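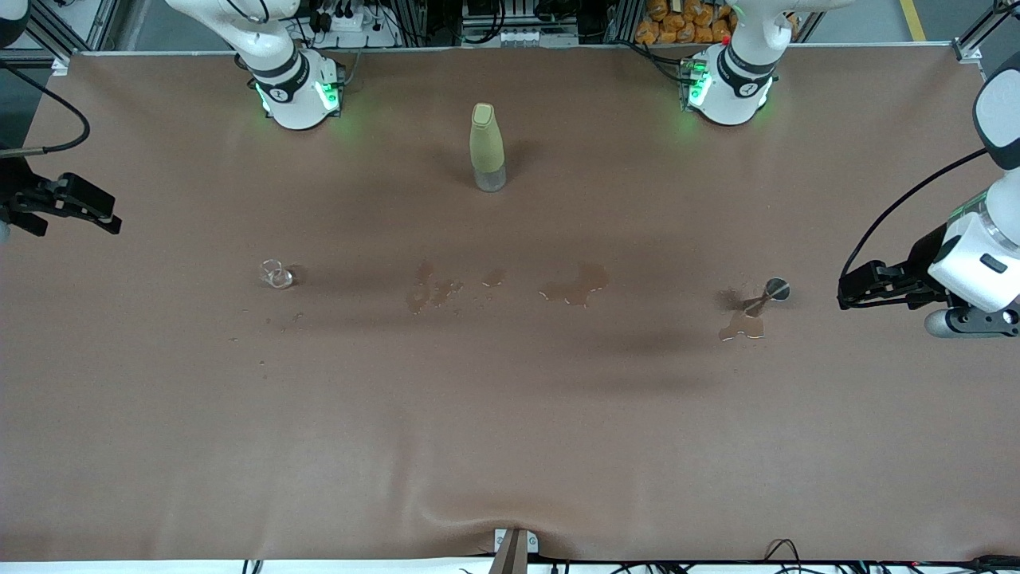

Spill on the brown mat, glass on its side, bottle standing at the back.

Flesen table mat, brown, large size
4 min read

I bought the Flesen mat to replace a cotton runner that had reached the end of its life. It covers most of a work table and is sold as a surface for crafts, repairs and messy meals. I have used it for three months. The notes below cover flatness, liquids, cleaning and wear.

Flatness. The mat ships rolled. Two corners lifted on the first evening, and I left a stack of books on them overnight. They have stayed down. Anil Kurup bought the same size in December and reports that one of his corners still curls, so there may be some variation between rolls.

Liquids. Water is the main test for a mat of this type. On this one a spill does not form a single pool. It breaks into separate puddles with irregular outlines, plus a scatter of small droplets. The wet areas look darker than the mat, and their edges shine where the light catches them. Visibility is therefore good for the larger puddles. Small drops are harder to find, and I check for them with the flat of my hand.

For my own test I poured 15 ml of water in the center and left it for an hour. The underside was dry and so was the table. I repeated this with cold tea and got the same result. I did not test oil or solvents. The mat has no raised lip, so a spill near the edge will run onto the floor.

Cleaning. A folded dish towel takes up most of the water in one pass. A second pass with a dry cloth is needed or faint rings appear, at least with the hard water here. Sticky residue needs dish soap. The leaflet says to keep the mat out of the washing machine, and I have followed that.

Stability. A tall bottle stands upright on it without trouble. Light glassware tips over about as easily as it does on bare wood. The surface has enough grip to stop a bowl from sliding, but it will not save a small glass that gets knocked.

Wear. A craft knife left one shallow line, 3 cm long, which is visible from an angle. Pencil wipes off. Ballpoint does not.

Alternatives. The Dralteo mat is thicker and lies flat sooner, but it is narrower and would leave one end of my table bare. Lizeth Espinoza lent me hers for a week and I had no complaints apart from the width.

Rating: 4 out of 5. One point off for the missing lip. I would buy it again in the same size and would like to see a lighter color.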